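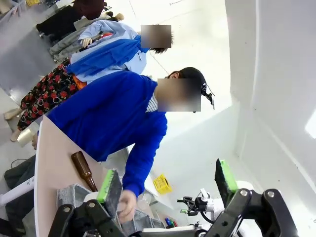

Getting stuck into the big table clear-out, grey cloth in hand.

Out With the Odds and Ends: Our April Sorting Table

Well, friends, the cupboard under the stairs at Bavulura Hall has finally been dealt with, and I can hardly believe I'm writing those words. If you've ever gone in there after a roll of tape and come out twenty minutes later with a hula hoop and a sore shin, you'll understand why we were all so pleased to see the back wall again. It's green, by the way. I had always thought it was white.

We started at nine in the morning with the kettle on and a plate of Begoñe Moya's cheese scones (she brought two kinds, plain and chive, and the chive ones were gone before I'd got my coat off). The plan, and it was a good one, was to bring everything out a bit at a time and put it on the tables in the main room, decide what it was, decide whether we wanted it, and then find it a proper home. Begoñe had written out the headings on the backs of old raffle posters: Keep, Mend, Give Away, Rags, and one that simply said Ask Ezequiel.

I'll come to the Ask Ezequiel pile in a minute.

It was a very mixed lot that came out. Fabric, bottles, felt markers, little tubs with lids and little tubs without, cardboard boxes with smaller cardboard boxes inside them. We had thought it would be mostly craft things, as the cupboard has been the craft cupboard on paper for as long as I've been coming, but over the years it has turned into the place where anything goes if you're in a hurry to lock up. I've done it myself, so I'm not pointing fingers at anyone.

The fabric took the longest. There was a great deal of it, all scrunched up, and the only way to know what you had was to shake each piece out and hold it up to the window. Anything bigger than a tea towel and in good condition has been folded and put in the blue tub on the middle shelf, sorted by colour as best we could manage. The smaller pieces are in the tub beside it and will go to the quilting table, who have promised to use every last scrap. If it had a stain or a tear it went to Rags, and there's no shame in that, as we go through a mountain of rags whenever the painting group is in. Please don't take the good cotton for wiping brushes. You know who you are, and we love you, but please don't.

The glass bottles are all being kept. I know some of you would have been happy to see them go, but they're lovely for a single stem on the tables at the spring lunch, and they cost us nothing. They do need a good soak to get the old labels off. Warm water, a spoonful of bicarb and an hour's patience will do most of them, and a bit of cooking oil rubbed on with a cloth will shift whatever glue is left. If you'd like to take a few home to do in front of the telly, they're in the crate by the kitchen door. Just bring them back, and stand them up in the crate when you do, as they roll.

Then there were the markers! I sat down with a cup of tea and a pad of scrap paper and tried every single one. We had 70 of them once they were all gathered together, which sounds like riches until you start scribbling. The dried-up ones have gone. The ones that work are now in jars on the low shelf where the children can reach them, and I would be ever so grateful if whoever is on tidy-up could press each cap until it clicks. It's a small thing but it's the difference between a marker that lasts a year and one that lasts a fortnight.

Small clear containers are in the top drawer now, with their lids on. We've decided that a container without a lid isn't a container for our purposes, so the spares have gone to the Villalobos Street kindergarten, where they are very keen on them for paint and for bugs.

Now, the Ask Ezequiel pile. Ezequiel Villanueva has been looking after the hall's bits and pieces for longer than anyone, and he came in after lunch to find his name on a poster and a heap beneath it nearly up to his elbow. He was a very good sport. He knew what almost all of it was, too — the brass hooks belong to the old stage curtain, the long wooden thing is half of a quoits set, and the bag of keys opens a shed that was pulled down before the car park was laid. We are keeping the hooks. He has taken the keys home and I didn't like to ask why.

There are still two things we can't place. One is a metal bracket with a bend in it, painted cream, with three screw holes. The other is a sewing machine foot that doesn't fit either of our machines. Both are in an envelope pinned to the noticeboard, so have a look next time you're passing.

The Give Away boxes went off to the Tollance op shop that same afternoon, and they were very glad of them. A few of you have asked whether we might have sold the better things ourselves. We did talk about it, but we made $700 at the last jumble sale and it took most of us a week to get over it, and there was a general feeling that we'd like a quieter autumn.

A few housekeeping notes while I have you. The shelves are labelled now, in Begoñe's beautiful handwriting, and the labels are only taped on for the moment in case we've got something in a silly spot. If you go looking for the scissors and they're not where you'd expect them to be, tell us where you looked first, and we'll move them there. The floor of the cupboard is to stay clear. I know it's tempting. There is a basket just outside the door for anything you haven't time to put away, and we'll empty it after each morning tea.

We could do with a few more of those stacking tubs with the clip-on handles, any size, so long as the handles still clip. Wide-mouthed jars are welcome too. No more ribbon, please, until we've used what we have.

The kitchen drawers are next, starting at nine again, and Begoñe is taking requests for scones. Put your name on the sheet by the door if you can spare an hour or two, and wear something you don't mind getting dusty.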